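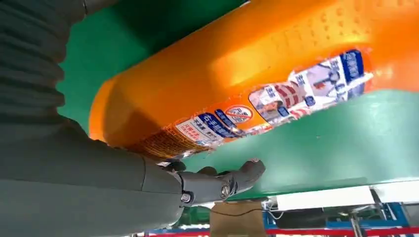
Fig. 4-1. Orange bottle, from below.

4. Setting up a speed mentoring session

This section covers the work between closing registration and the first bell. It assumes you have already created the event in Gamier and invited your mentors (Section 3). If you are running an open networking hour with no rotations, skip to Section 6.

4.1 Before you start

You will need:

- A Gamier host account with the Rotations feature turned on
- A mentor list with at least one topic entered for each mentor
- A closed registration list
- A printer, for match cards and table signs
- A bell or some other sound that carries over conversation

Terms used in this section: a "mentor" stays at one table all evening. A "guest" moves. A "round" is one conversation between them. A "block" is a group of rounds with no long break in it.

Note: Co-hosts can see the schedule but can't change it. If two people need to edit, the event owner has to promote the second one to Host under Event > People.

4.2 Close registration and clean up the list

1. Open the event and go to Event > Registration.
2. Click Close. The status changes from green to gray.
3. Sort the list by company. Look for the same person registered under two email addresses. This happens most with people who signed up once from work and once from a phone.
4. Merge duplicates with Actions > Merge. Keep the record that has the goals field filled in.
5. Mark anyone who has told you they can't come as Withdrawn. Do not delete them.

Caution: Deleting a guest after the schedule is built leaves a hole in every round that guest was assigned to, and Gamier doesn't fill it. Withdrawn guests are left out the next time you build, and their record stays available if they change their minds.

The room size in your venue profile sets the upper limit. For the upstairs room at Berkerum the limit is 30 guests, mentors not included. If you are over, the Build button stays gray until you either withdraw someone or change the venue.

4.3 Check mentor profiles

Each mentor has a profile page that guests read beforehand. The profile box holds 2000 characters and cuts off anything past that without a warning, so a biography pasted from a company website will often stop partway through a job title.

1. Open Event > Mentors.
2. Click each name and read to the end of the profile.
3. If it stops short, ask the mentor for a shorter version or trim it yourself and send it back for approval.
4. Check that the topics are things a guest could ask about. "Pricing for a service business" works. "Leadership" pulls in everyone and makes the matching worse.
5. Set Conflicts for any mentor who shouldn't be matched with a particular company. Lawyers and bankers will usually tell you who these are. Other mentors may need to be asked.

Note: Conflicts are one-way in the display but work in both directions. You only have to enter them once.

4.4 Build the rotation

1. Go to Rotations > New.
2. Choose the round length. The default is ten minutes and suits most groups.
3. Set the changeover time to 2 minutes. Gamier will accept less, but people finish their sentences, shake hands and look for the next table.
4. Set the maximum repeats to zero.
5. Under Priority, pick Topics first. Use Company size first only if your guests are at very different stages, such as a mix of new sole owners and managers of established firms.
6. Click Build and wait. A full room can take a while. Leave the tab open.
7. Read the summary. It lists any guest who got fewer than 3 of their chosen topics.

If the summary names only one or two guests, fix them by hand with Swap. If it names many of them, your mentor topics are too narrow for the group. Go back to 4.3, add a second topic for a few mentors, and build again.

Caution: Each build replaces the one before. Export the schedule you have (Rotations > Export > Spreadsheet) before you try another.
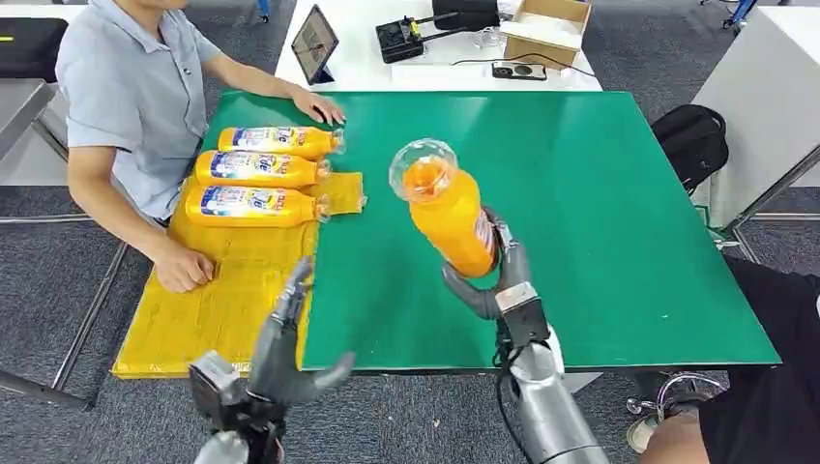 Tarmo Vanags wrote to us after running the Etton session that he now builds the rotation twice, once the evening before and once an hour before doors, and hands the first one to nobody. His reasoning was that the early build shows which topics are short while there is still time to call a mentor, and the late one takes in the withdrawals. We have no objection to this. If you do it, put the word DRAFT in the name of the early version, so that a co-host doesn't print it.

4.5 Print match cards and table signs

1. Go to Rotations > Print.
2. Choose Match cards. Each guest gets one card with the rounds down the left side and the table for each round on the right.
3. Choose Table signs. Print these on heavier stock if you have it.
4. Choose Mentor sheets. Each sheet gives the guest's name, company and stated goal for every round, with a blank line for notes.
5. Print a few blank match cards as well. You will use them for late arrivals (4.7).

Print only on one side. People turn the card over to write on it, and the back should be blank.

Note: Names print exactly as typed at registration. If a guest registered in all lowercase, the card will be in all lowercase. Use Actions > Fix case, then look over the result for names such as McKay and de Vries, which the tool gets wrong.

4.6 Lay out the room

1. Put the lowest table number nearest the door.
2. Run the numbers in one direction, back and forth across the room. Guests move up by one table in most rounds, and the walk should be short.
3. Leave a path wide enough for two people to pass between the rows.
4. Put the check-in table outside the room if the building allows it.
5. Seat mentors with their backs to the wall where you can. They can then see the host's signal, and guests can find a face they recognize from the profile page.
6. Set out a mentor sheet, a pen and a table sign at each place.
7. Walk the first round yourself with any match card in your hand. 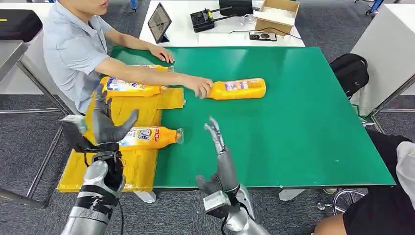 Table choice makes more difference to the pace of the evening than most new hosts expect. Guests put their match cards down in the first minute and then have to find them again when the bell goes, along with a pen, a phone and whatever they were given to read. White cards on a white tablecloth disappear. A plain colored top is easier, and the green one in the picture, with its white edge, would do well: a card left in the middle shows up from across the room. If your venue only has white cloths, print the cards on colored paper. Round tables look friendlier but they take up more floor, and at Clegg we went back to rectangular ones after a single session.

Caution: Do not move tables after the signs are out unless you also move the signs. The schedule knows table numbers and nothing else.

4.7 Run the session

1. Start check-in half an hour before the first round. Hand each guest a match card and mark them Arrived on the host screen.
2. Five minutes before the start, press Freeze. This locks the schedule for the first block.
3. Explain the bell. One ring means a minute left, two rings means move.
4. Press Start. The timer appears on the host screen and, if you have connected a projector, on the wall.
5. At the end of each round, ring twice and then wait. Don't start the next round on the timer alone. Press Next when people are seated.
6. If a guest is missing, send the mentor's spare time to the guest on the waiting list, if you kept one. Otherwise let the mentor rest.
7. For a late arrival, press Add to block and copy the tables shown onto a blank match card. They can join at the next round but not partway through one.

Note: If the connection drops, the timer keeps running on the machine it was started on. Don't refresh the page. Everyone already has a card, and you can finish the evening on paper with a watch.

4.8 After the last round

1. Press End. This opens the feedback form to guests and mentors.
2. Collect the mentor sheets. They contain guests' business details and shouldn't stay on the tables.
3. Mark no-shows the same evening, while you still remember who they were.
4. Ask mentors whether they agree to have their email passed on. Gamier does not share addresses unless the box is ticked for each mentor.
5. Send the thank-you message from Event > Messages. Change the default text, which still mentions a prize drawing.

Next: Section 5, Reading the feedback report

Last updated: March

Comments

hostdesk_b
Merge lost the goals field for one of my guests even though I kept the right record. Had to type it in again from the export. Worth checking after every merge.

Renee
Could you say more about mentor breaks? Ours talked for almost two hours straight and one had no voice left. I ended up splitting the rotation into two blocks and that helped.

Tarmo Vanags
For breaks I enter a dummy guest called BREAK with no topics and no company. The matcher spreads it around fairly evenly. Remember to withdraw it before you send the feedback form or it counts as a no-show.

hostdesk_b
Thanks, trying that next time. Does it print a match card for BREAK too?

Tarmo Vanags
It does. I throw it out.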